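Bekus Two-Arm Sorting Station: Gripper Fault Gallery

Drallville Workshop, Automation Section
Published October 22, 2021

The Automation Section maintains this page as a record of the gripper fault on the Bekus sorting station. The station uses two arms, mounted on opposite sides of a shared table, to sort cutlery by type into containers. It was brought into service in February and had completed 961 sorting runs when the fault was reported.

During a supervised run the right gripper failed to release a spoon at the drop position. The control software recorded the release as complete and sent the arm back for the next item with the spoon still held. The spoon struck the rim of a container, and the operator pressed the stop button. There were no injuries. The Section classed the event as a safety matter on the grounds that the arm had moved at normal speed with a load that the software did not know about.

The station was withdrawn from unsupervised use the same day. Work with both arms has continued under the restrictions given below. 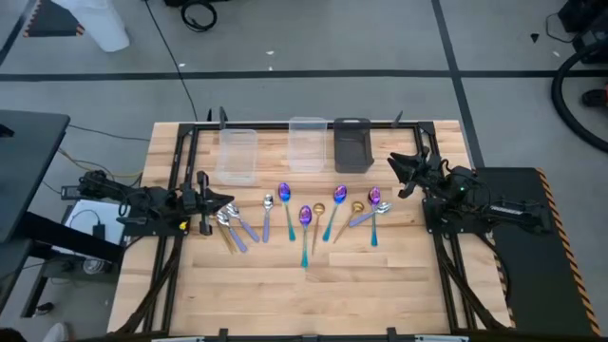
Spoons laid out between the two arms, with three containers at the far side of the table.

Examination of the recorded data showed that the fault was not limited to a single run. Nearly 900 of the earlier runs were checked against the motor current log, and the same pattern was found in 8 of them. In each case the gripper had been slow to open, and the spoon had dropped late without being noticed. Slender handles were involved more often than broad ones.

The cause was traced to the release check. The Doolan control package accepted the command to open as proof that the fingers had opened, and did not compare it with the measured finger position. A worn finger guide on the right gripper made the delay longer. The guide has been replaced, and the release check now waits for a position reading before the arm is allowed to travel.

Restrictions in force

Travel speed for both arms is limited to the lower setting whenever a person is inside the marked floor area.
An operator must be at the stop button throughout each run.
Any run in which an item is dropped outside a container must be entered in the fault log before the next run begins.
Finger guides are to be inspected at the start of each shift.

The Preten station uses the same gripper and the same release check. It remains switched off until the revised software has been installed and tested there. Staff who have seen late or incomplete release on either station are asked to report it to the Automation Section, quoting the run number.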